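Zelance - Order and Customer Service Coordinator

Location: Poltham
Hours: Full time, with a four-day week possible after probation
Reports to: Rania Nseir, Operations Manager
Start date: As soon as the right person is free
Applications close: 30/04/2023

The job

Zelance makes wood tops for tables, benches, kitchen islands and desks. We sell to furniture stores, contractors, schools and people who are fixing up their own homes. Last year we sent out 1,872 tops. Most were cut to a size the customer gave us, which means that most of our orders involve at least one phone call, and many involve a drawing on the back of something.

We are hiring a coordinator to look after orders from the first inquiry until the top has been delivered and signed for. You would be the second person in the role. Hiba Awad has been doing it alone and has more work than one person can keep up with, so the two of you will split the accounts between you. Hiba will keep the stores and contractors to begin with. You will take the schools and the private customers, and you will cover for each other during vacations.

This is a desk job in a building where things are made. You will be on the phone and at a screen for most of the day, but you will also walk over to the shop floor several times to check a measurement, look at a board or ask when something will be finished. If you would like to work in an office that is quiet all day, this one will not suit you.

What you will do

Answer calls and emails from customers and turn what they tell you into a clear order. Many people do not know what thickness they need, or they have measured the cabinets and forgotten the overhang. You will learn the questions to ask.

Write quotes. We have a price list for standard tops. Cutouts, rounded corners and odd shapes are priced by hand, and Samer Khalaf in the shop will help you with those until you can do them yourself.

Enter orders in Claluno, our order system, and keep them up to date. It is old and a little slow. You do not need to have used it before.

Agree on delivery dates with the shop and the drivers, and tell customers early when a date has to move.

Handle complaints. The usual ones are scratches in transit, color that does not match a sample, and tops that have cupped because they were stored flat on a concrete floor. You can approve a refund or a repair of up to $500 on your own. Anything above that goes to Rania.

Send out samples and care instructions. Update the care sheet when customers keep asking the same thing.

Help with the yearly stock count in March. Everybody in the office does this.

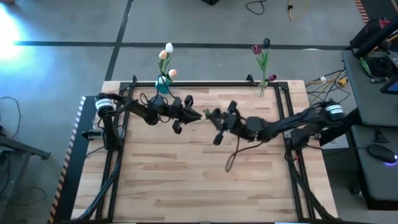 A butcher-block top in a light wood.

What customers ask about

We include this part because applicants often want to know how much they need to know about wood. The answer is very little on the first day and a fair amount after a few months. These are the subjects that come up most often.

Finish. We sell tops oiled or unfinished. Oil is easy to touch up but has to be renewed, and customers with small children or a busy kitchen will want to know how often. We do not give a fixed number of months. It depends on use, and we tell them to go by the look and feel of the surface. Some customers want to put on a hard finish themselves, in which case they need an unfinished top and the right sanding instructions.

Movement. A wood top gets wider and narrower with the seasons. Customers who screw it down tight on all sides end up with cracks, and then they call us. We ask every new customer how the top will be attached before we take the order. Please expect to explain slotted holes a lot.

Color. Wood varies from one board to the next and changes color in daylight. A sample is a guide. This has to be said before the order is placed and repeated in writing, because it is hard to say it well to someone who is already unhappy.

Sinks. An undermount sink in a wood top is possible. We will make the cutout and seal the edge, but the customer has to sign a form stating that they have read the care sheet.

Weight. People underestimate it. Anything longer than a standard desk needs 2 people to carry it in, and the drivers will not take tops up a narrow staircase. You need to ask about stairs, elevators and parking for each private order.

What we are looking for

You have worked with customers before, by phone or across a counter. It can be in any business. Hiba came from a garden center and Rania started out in a tire shop.

You write clear, friendly emails without much editing.

You are careful with numbers. Inches and fractions are used throughout, and a wrong eighth can ruin a top. We do not expect you to know fractions by heart on the first day, but you should be someone who checks twice.

You can tell a customer no, or not yet, and stay polite about it.

You are comfortable asking people in the shop for things when they are busy.

It helps, but is not required, if you can read a simple floor plan, if you have worked with school or city purchasing, or if you speak Arabic or Spanish. We get regular calls in both.

No degree is needed. You do not need a driver's license, though the bus to our end of Poltham stops running early in the evening, so please look at the schedule before you apply.

Hours and pay

The office is open Monday through Friday. You can start early or a bit later, as long as one of the two coordinators is there when the phones open and one is there when they close. You and Hiba will work that out between you. There is no weekend work apart from the stock count, which is paid as overtime.

Pay is by the hour and depends on experience. We will tell you the full range in the first phone call, before you spend time on an interview. Health insurance starts after the first full month. Vacation is 5 weeks a year, and we close between Christmas and New Year without taking those days out of your allowance.

Staff can buy tops at cost, and offcuts are free. There is a shelf of them by the back door. Najwa Qaisi in accounts has built most of a kitchen that way.

Training

For the first two weeks you will sit next to Hiba and listen in on calls. You will also spend three mornings in the shop with Samer, following an order from the board rack to the packing bench. After that you will take the simple inquiries on your own and pass on the rest. Most people need until the end of the third month before the odd-shaped quotes start to feel normal.

Probation lasts three months. Rania will sit down with you at the end of each of those months to go over how it is going, and you should use those talks to raise anything that is not working for you.

The building

We are on one floor with level access from the parking lot. The office is at the front, with a door through to the shop. It gets dusty in spite of the extraction, and a person with a serious wood dust allergy would find it difficult. If you have questions about this or need anything changed in order to do the job, call us before you apply and we will talk it through. Ear protection and safety glasses are provided and have to be worn past the yellow line, even if you are only going through to ask a question.

There is a kitchen with a decent stove. Most people bring lunch - the nearest place to buy it is a gas station.

How to apply

Send a resume and a short letter to Rania Nseir. The letter can be half a page. Please tell us about a time you dealt with a customer order that had gone wrong, what you did about it, and what you would do differently now. We read the letter before the resume.

Do not send copies of certificates or references at this stage. We will ask for two references if we offer you the job, and we will not contact your current employer without asking you.

If you have any trouble applying in writing, you can call the office and ask for Sigrun Haugland, who will take your details over the phone.

What happens next

Sigrun answers every application, including the ones we turn down. If we think you may be a good fit, Rania will call you for a short talk. After that we invite a few people to come in. The visit takes up most of a morning. It includes an interview with Rania and Hiba, a walk through the shop, and a short exercise in which you get a customer's email and a sketch and write a reply asking for whatever is missing. You do not need to prepare for the exercise, and you will be paid for your time that morning.

If you applied to us before and did not get the job, you are welcome to try again. Please mention the earlier application in your letter so that Sigrun can find it.

We are not working with recruitment agencies on this position. Please do not call the sales line about it.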